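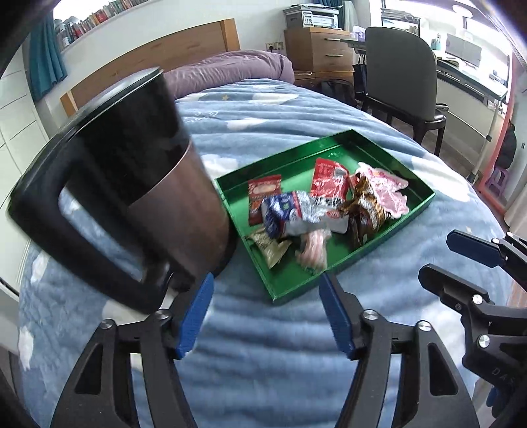
Caring for Travel Mugs and Flasks

Residents are asked to wash travel mugs on the day of use. Lids should be taken apart where the maker allows it, and the seal cleaned separately with a soft brush.

For stale coffee odour, dissolve one teaspoon of bicarbonate of soda in 300 mL of warm water, leave it in the mug overnight and rinse well. Bleach must not be used on metal linings – it may cause pitting and affect the colour of the finish.

Store mugs with the lid off. Replacement seals may be requested from Vira Hutsuliak at the Kelmendi front desk.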